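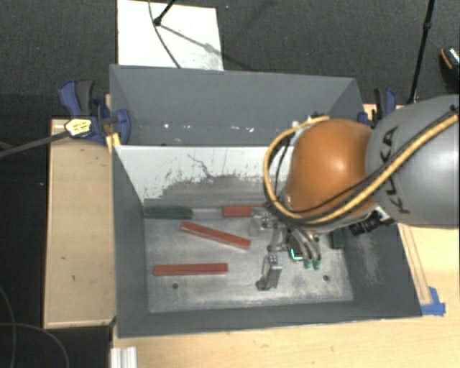

The Trirnen Grasping Set is a collection of recorded picking attempts, made in order to compare two grippers and two camera positions on the same robot arm. It is maintained by the Dukstead Handling Laboratory and is released for use in research and teaching. All attempts were made in a single grey metal bin divided by a sloping panel, with the arm reaching in from the right and a small camera carried on the arm itself. The objects to be picked are plain bars and blocks, chiefly red and dark green, laid on a floor which has become heavily scuffed and scratched. Users who intend to rely on colour or edge detection should note the condition of the floor and of the divider, the lower portion of which is worn from white to grey.

Version and status

This file describes the second release, dated August 10, 2021. The first release, made in January of the same year, contained one gripper only and should no longer be used for comparison. Attempt numbers have been kept the same between the two releases wherever the attempt itself was kept.

Contents of the release

attempts/ One folder for each attempt, numbered from 0001 to 1007.
fixed_view/ Still pictures from the camera beside the workspace, one at the start and one at the end of each attempt.
arm_view/ Still pictures from the camera on the arm, taken before the approach.
logs/ Joint positions, gripper commands and time stamps, as comma-separated text.
labels.csv The outcome of each attempt, together with the gripper and camera position used.
excluded.csv Attempt numbers left out of the comparison, with the reason given for each.

What was compared

Two finger designs were tried. The first, referred to in the labels as Nomura, has long fingers with rounded tips. The second, referred to as Tremeo, has shorter fingers with flat faces. Both were mounted on the same arm and driven by the same controller, and the closing force was left at a single setting throughout.

Each design was used with the arm camera in a low position and in a high position. The order of the four combinations was changed from one session to the next, so that no combination was always used first.

Outcome labels

held: the object was lifted clear of the bin and kept until release was commanded.
dropped: the object was lifted and then lost before release.
missed: the fingers closed without lifting an object.
stopped: the controller ended the attempt before the fingers had closed.

Of the 1007 attempts, 822 are labelled held. A further 49 are labelled stopped. The remainder are divided between dropped and missed, and may be counted from labels.csv. Labels were assigned by one member of staff and checked by a second. Where the two disagreed, the log for the attempt was consulted and the final label was entered by agreement.

Excluded attempts

The file excluded.csv lists 29 attempts. In most of these the bin had shifted in its clamps and the stored bin position was no longer correct. The pictures and logs have been retained for users with an interest in calibration errors, but the attempts should not be included when success rates are calculated.

Known limitations

The arm hides part of the bin from the fixed camera during the approach, and an object lying near the divider may be covered by the fingers. The arm view should be consulted in such cases. Lighting was not controlled, and reflections on the metal vary between sessions.

Objects lying flat against a wall of the bin are more difficult for both finger designs than objects lying in the open. The starting layouts were not balanced in this respect. A column named near_wall has been added to labels.csv so that users may separate the two cases.

Results obtained with bars and blocks should not be taken as evidence of performance with soft, round or fragile goods. No such goods were tried.

Time stamps in the logs and in the pictures come from separate clocks. A correction for each session is given in the header of the log files and must be applied before the two are matched.

Conditions of use

The set may be copied and altered for non-commercial purposes, provided that the Dukstead Handling Laboratory is acknowledged and any changes are stated. Commercial use requires written permission.

Corrections

Errors in the labels should be reported to the laboratory in writing, quoting the attempt number and the release. Accepted corrections will be listed in the file changes.txt and carried into the next release.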